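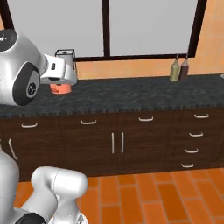

Kitchen task, arm over the orange pot, practice layout

Hi all,

Long one, sorry, but several of you asked how the club's sim entry is coming along and I would rather write it once than five times in the corridor.

We are in! Clavia have confirmed our place in the student round, so the kitchen is now our life until the end of September. For anyone who missed the first meeting, everything is done in simulation this year. Each team gets the same arm and the same kitchen, and the jobs get harder as you go along. Ours so far are the pot (pick it up, put it down somewhere else on the worktop) and the toaster oven (open the door, shut it again). I know which of those I like more.

The pot group has had a good week. They did 400 runs overnight on the lab machine and 149 of them counted as a success, which is miles better than in May when we were cheering for single figures. Most of the failures are the same failure - the hand comes down a bit too far forward and nudges the pot along the counter before the fingers close. Kida (our name for the planner, don't ask, I lost the vote) seems to think the hand is shorter than it is. If anyone fancies checking the offset in the config file before I do, please shout, as I have stared at it so long that the numbers have stopped meaning anything.

Now, the question from earlier in the week, which I promised to answer on the list:

> On August 31, 2022, a first-year member wrote:
>
> Hello, I joined at the taster session and have got the simulator
> running on my laptop (very slow, but it goes!). I have been trying
> the oven task and my arm keeps folding itself up and then stopping
> with a joint limit message. Am I starting it from the wrong place?
> Also is it all right to move the base, or is that cheating?
> And do I need to know any proper maths for this, as I am doing
> geography.

First of all, welcome, and well done for getting it installed, as that beats half of last year's committee.

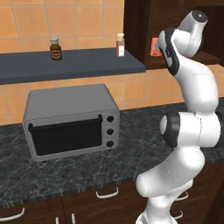
Liudmyla Pylypenko
Sim team lead, Hilon Robotics Club

On the starting place: yes, probably. Have a look at how the arm stands next to the oven in my picture, with the wrist right up high and the elbow out to the side, level with the oven or thereabouts. I like to have it up like that before asking it to do anything with the door. If you begin with everything tucked in low, the planner tends to take the short way round, and the short way round is where the joint limits live. Try setting the elbow first and leaving the wrist until last. And remember the handle runs across the top of the door, so you want to be coming at it from the front and a little above. The three knobs on the right are not part of the task, so leave them be for now.

On moving the base: not cheating, but only before the run starts. Once the clock is going it has to stay put. The rules give you 3000 steps per attempt, and if the arm is still dithering after 300 I would stop it and look at the log, it very rarely sorts itself out.

On maths: no! Well, a bit. You need to be happy with angles and with the idea that the same point can have different coordinates depending on where you are measuring from, and I would have thought a geographer was ahead of the rest of us there. Everything else we can explain with a pen and a bendy desk lamp.

A few odds and ends while I have you:

The shared folder has been tidied. Anything called "final" or "final2" has gone into a folder called Old. If your work has vanished, that is where it is.

Please don't change the lighting in the kitchen file. I know the brown cupboards are gloomy. The vision group trained on it as it stands and they will cry.

We still need somebody to write the two-page report for the Nägeli prize. It is not hard, it just has to be done, and you get your name first on it.

Next meeting is in the usual room, and I'll bring the good biscuits. If you have an oven run that got as far as touching the handle, save the replay and bring it along, even if it went horribly wrong straight afterwards.

Cheers,
Liudmyla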